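Intro to Automation, notes from the Fakance open day
T. Ayala section, handout 4 (read before lab)
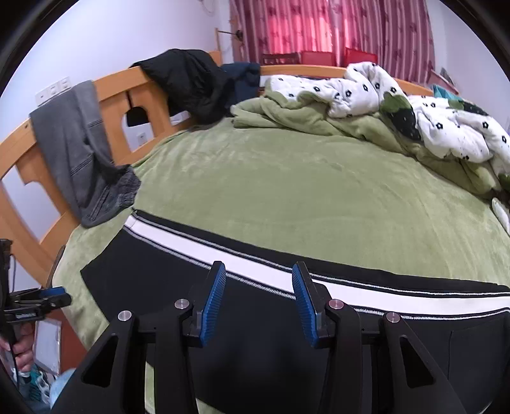
Fig. 1. Hand-held gripper at the bed station, blue ridged finger pads up, blanket behind.

Visit notes, typed up fast, sorry for gaps. Host was the Detia group, demo by Tonantzin Ayala. Two stations, kitchen and bedroom. We spent most of the time at the bedroom one so that's what these notes cover.

Why a bed? Soft stuff is hard. A box has one shape, a blanket has a new one every time you touch it. Fig. 1: green fleece over most of the bed, quilt with black flower print heaped up behind it. Where does one end and the other start? Fabric is tucked and twisted together. Easy for you, hard for software.

The tool
- no arm, a person carries it and does the chore by hand
- two fingers, linkage each side, look for the round pivot screws in Fig. 1
- pads are ridged. Question from the group: does texture matter for fleece? Ayala: yes, but pad angle matters more. Write that down
- camera rides on the tool, so the view moves with the hand
- wide lens, straight edges come out curved (see the mattress band). Has to be corrected for before you measure anything

Numbers given in the talk
562 recordings so far, bedding only
32 thrown out, mostly tracking lost
some 800 planned by September
35 seconds = limit for one fold, longer gets split in two

Tasks on the board: pull blanket flat, fold one corner, separate blanket from quilt. Third one is the worst. The Han method (pinch, lift, wait, then pull) came up here, we do it properly in unit 5. Know the four steps anyway.

Mistakes to avoid, from Q&A
- closing too early, you pinch air
- grabbing two layers. Very comon
- moving the wrist fast, picture smears and the tracking goes
- hand in front of the lens

Fameck data set is what you'll use in lab, same kind of tool, diferent rooms. Don't mix the two when you report results.

For next time: pick one of the three tasks, write the steps as you'd do them bare handed, then again with two fingers only. Half a page. Mark where you'd need a second gripper. Bring it on paper.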